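Jillell water filter – fitting and first use

1. Close the stop valve under the sink and open the tap until the flow ends.

Note: keep the carton until the filter has worked for 15 days. 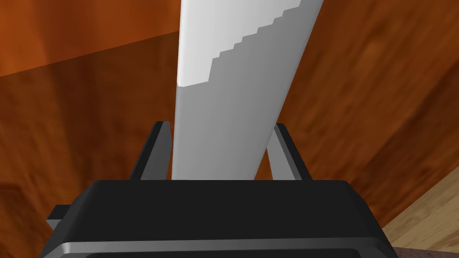 Panagiotis Vlachopoulos: In my flat the stop valve was stiff, so I closed the main valve of the building side first. It is also fine.

2. Push the blue hose into the inlet – you must feel two stops, not one.

Caution: do not use grease on the hose.
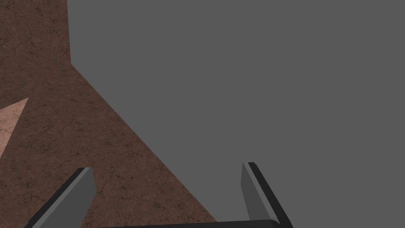

3. Put in the cartridge (part 408) and turn the cap by hand only. A tool can crack it.

4. Open the stop valve slowly. Wait 60 seconds and touch each joint with dry paper.
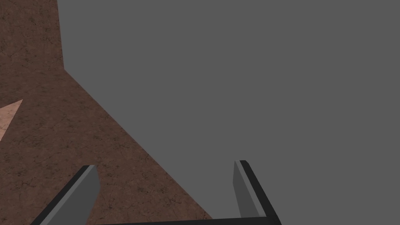
If the paper becomes wet, close the valve again and repeat step 2. Let the first water run away and do not drink it. Change the cartridge every January.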